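Posted in: Home & Living > Floors, Rugs & Carpet

Streaky gray carpet in the spare room, keep it or pull it up?

Hello everyone, long-time reader and very occasional poster. We moved in this September and I have been going back and forth over this floor ever since, so I'm hoping some of you with more carpet years behind you can talk me through it.

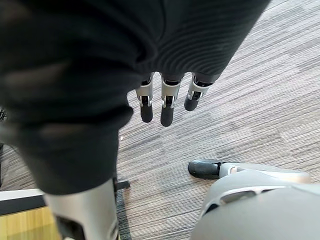
What I'm working with

shirin_tabrizi: It's a low-pile carpet in grays and beige with some charcoal running through it in long streaks. My plan is to make this my sewing room (I mostly sew knits, a lot of black, because apparently that's all my family will wear!) and I can't decide whether the carpet is going to be a help or a misery. On the one hand it's soft underfoot and it keeps the machine from humming through the ceiling into the living room. On the other hand, pins. And threads. And every pale bit of fluff that jumps off the floor onto a black hem the minute I let it hang down. The previous owners left a folder with the paperwork and it says the carpet is from Ocampo, in a pattern called Haltico, but I haven't been able to find anybody who still sells it. Would you keep it?

marlowe_pines: Keep it, keep it, keep it. I had something very like it in my last house and I miss it every time I vacuum the solid beige we have now. Those streaks hide an awful lot. You can go an extra few days and no one who comes to the door will ever know. I also like the way the charcoal stops it from looking too much like an office, though my sister would disagree with me there.

tuckerbee: I'm with the sister. To me that's a dentist's waiting room, sorry Shirin! And I'd worry about the pins a lot more than the looks. I sewed over carpet for years and found the pins with my feet. I put down vinyl plank two summers ago and now I just run a magnet over it at the end of the evening.

marlowe_pines: You can run a magnet over low pile too, though. It's the shaggy stuff that swallows them.

tuckerbee: You can, and you'll get most of them. It's the ones that go in point down that I never trusted.

oldhouse_gwen: Before anyone buys anything, ask what's underneath. We pulled up a perfectly decent carpet in our back bedroom thinking we'd find nice boards, and we found particle board and a great deal of old glue, and there went the summer. The quote to put it right with new flooring was $2,537, for one room, and that didn't include moving the closet doors up so they'd clear. Lift a corner inside the closet, where it won't show, and have a look.

shirin_tabrizi: Oh, that's such a good idea, and I feel silly for not thinking of it. I'll have my husband hold the flashlight. Gwen, did you end up paying it?

oldhouse_gwen: We did not! We scraped, we patched, and we put carpet back down. My husband still brings it up.

petra_quilts: Could you split the difference? I have low pile in my sewing room and I keep a hard mat under the chair and the machine table, one of the Vomuvier ones, 3 feet wide, and it catches nearly everything. The chair rolls better as well. For the fluff on black fabric, I go over the carpet with a rubber broom before I cut anything dark, pulling toward me in short strokes, and you would not believe what comes up even right after vacuuming. Then I hang the black pieces over a rail up high and don't let them trail.

tuckerbee: The rubber broom is a fair point. I used one for dog hair and it was better than the vacuum.

marlowe_pines: What vacuum do you have, Shirin? We switched to an Ulteck upright and it has a low setting that suits short pile, but the cord is miserable.

shirin_tabrizi: An ancient canister I inherited from my aunt, so there's room for improvement! I think I'm leaning toward pulling back the closet corner first, then getting the mat and the broom and living with it through the winter. If I'm still finding pins with my feet by spring, tuckerbee gets to say so. Thank you all so much, I'll come back and report on what's under there.

oldhouse_gwen: Please do. And wear gloves, the tack strip bites.

Back to top | Contact us | Forum rules | All posts copyright their authors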